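Skelleo: A Bare Table Project
Final report, Studio 2
Submitted Wednesday, March 4, 2026

Why a table

When the list of project topics went up, I skipped right past lighting and storage and wrote my name next to "everyday surfaces." I'd been complaining about my own table since October, so it felt like fate! Every evening I'd sit down to work and spend the first part of the session moving mugs, mail, chargers and somebody's headphones from one end to the other. My question for the project was pretty simple. What does a table need to have on it all the time, and what only lives there because it got dropped there?

I called the project Skelleo, which was the name of the folder before it was the name of anything else, and it stuck.

Picking the table

I looked at two tables. The first was a Flellska, secondhand, with a pale top that showed every crumb and every pencil mark (great for keeping you tidy, awful for actually using). The second was listed as an Oltum and had a much warmer brown top with a lot of dark, wavy grain. I went with that one. I'll admit that part of the choice was just liking how it looked, but I did write down a real reason in my notebook, which was that a strong grain hides small marks and lets you relax a bit. My instructor wrote "and hides crumbs" in the margin. Fair.

Cleaning it up took longer than I'd planned. There was a sticky patch near one corner that I think was old tape, and I went over it with warm water, then dish soap, then a bit of oil on a cloth. The oil worked but left a dark spot that took days to even out. Next time I'd test it on the underside first.

The log

For the main part of the project I kept a log of everything that landed on the table. The rule was that anything set down got a line, even if it was picked up again a minute later. I kept going until I couldn't stand it anymore and ended up with 1369 lines. That's a silly number, and a lot of those lines are the same coffee mug going up and down. When I merged the repeats I had 283 different things, everything from a stapler to a single sock.

Sorting them was the fun part – I spread the printed list on the floor and went at it with highlighters. I used 3 groups: things I used at the table, things on their way somewhere else, and things that had no home. The middle group was the biggest by a mile. Keys, library books, a jar that needed a lid, a package to return. None of it had anything to do with working or eating, it was all just passing through and staying the night.

I also tried the method from the Rivadeneyra handout we got in class, where you give each object a "parking spot" somewhere in the room before you clear the surface. I thought this would be fussy and I was wrong. Once the keys had a hook and the mail had a tray by the door, the pile stopped coming back so fast. The sock never got a parking spot.

What stayed

After all that I cleared the top and only let things back if I could say what they did there. Most of them failed. A pen cup lasted one evening. A plant lasted a little longer, then dripped, and that was the end of the plant. The one small thing I kept putting back was a white square with rounded corners, and its best place was near the far edge where it left the whole middle open.

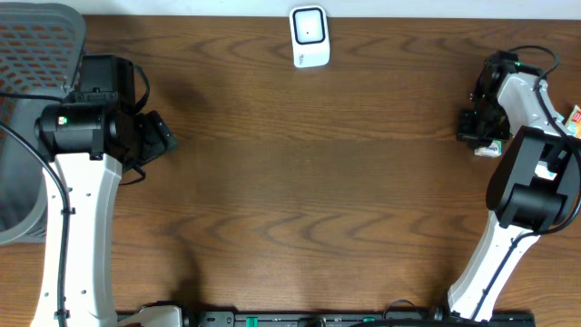 Figure 1. The brown tabletop with its wavy grain, and the small white device near the far edge.

I like how much the grain does once there's room to see it. With stuff all over the top I'd honestly forgotten the pattern was there, and I had picked the table for it!

What I'd change

My log only tells you about one person's habits, so I wouldn't use it to tell anyone else how to live. I also should have written down the time of day for each line. I have a strong feeling that most of the dumping happens right after I get in the door, but I can't back it up with what I wrote. If I did this again I'd use shorter stretches, maybe a few days at a time with a break in between, and I'd try the same thing on a kitchen counter, where there are more reasons for things to stay out.

The full list is in the appendix, with the highlighter colors typed in as words. The mug lines are all still in there if anybody wants them.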